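Can It Clear the Table Yet?

March
By Jhair Marulanda

My grandmother judged every kitchen helper she ever had, myself included, by what happened after supper. Anyone can cook, she liked to say, and then she would nod at the stack of bowls and go sit down with her coffee. I thought of her more than once at Kirum, the small workshop where Ju-won Na and Malte Wiegand have spent the better part of two years trying to teach a machine to clear a table.

They are patient people, and they have to be. The job sounds like nothing at all (pick up the bowl, pick up the plate, put them somewhere sensible) and you and I do it while talking on the phone or scolding the dog. At Kirum it's broken down into reaches and pinches, and each of those has to be shown by a person, over and over, with a gripper held in the hand. On the morning I visited, Ju-won had been at it since before eight and was still cheerful, and she let me have a try after my second cup of tea.
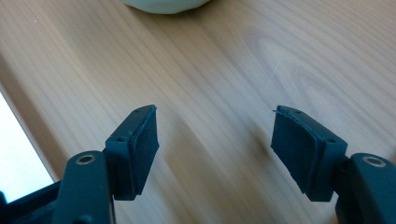 Open fingers above the wood grain at Kirum, with foam pads to do the holding.

I was terrible at it! You'd think that squeezing two fingers together would come naturally to a grown man, but without the rest of my hand I kept arriving too high, or a little sideways, and I'd have to back off and start again. Ju-won told me most visitors do the same, and that the fumbling is useful in its way, as long as you finish the job. A machine that has only ever watched perfect reaches doesn't know what to do when one goes wrong.

So how far along are they? Malte, who is the gloomier of the pair, pulled up the results from their last long trial: 880 attempts at moving one dish from the table to a rack, with the arm working on its own. Roughly one in 16 failed, which sounded wonderful to me until he asked how I'd feel about a dinner guest who fumbled one dish in every 16. Fair enough. And that was with dishes the arm had met before. Give it something new, he said, and you had better keep a broom handy.

Bowls are the friendly ones, as it happens. They have a wall you can get a finger on either side of, and they don't mind being held a bit crooked. Plates lie low and leave you very little to grab, and clear glass is its own misery, as the cameras are apt to see whatever is behind it. Put a tray into the mix and there's a rim to get over as well, and then the question of whether to lift things off it or carry the whole lot at once, which I'm not sure my own family has ever settled.
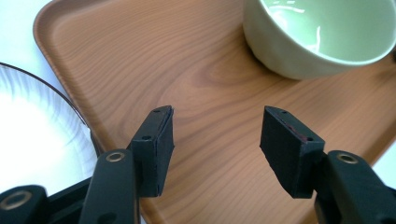
Hrefna Kvaran is not convinced that any of this belongs in a home for a good while yet, and when I reached her by phone she said so at some length. "A dishwasher took over one chore and did it well," she told me. "People forgive it for not walking to the table. I would rather have five more machines like that than one that does everything slowly." She had nothing against the people at Kirum, she added, and she hoped they'd prove her wrong before her knees gave out.

I put this to Ju-won, who laughed and said she owned a dishwasher too and still had to load it. Her own hope is modest. She'd like to see an arm in a cafeteria kitchen first, where the dishes are all alike and somebody is close by to step in, and she thinks that could come fairly soon. Homes can wait their turn.

By the time I left, the tea things were still sitting out from the morning. Malte rolled up his sleeves and carried them to the sink.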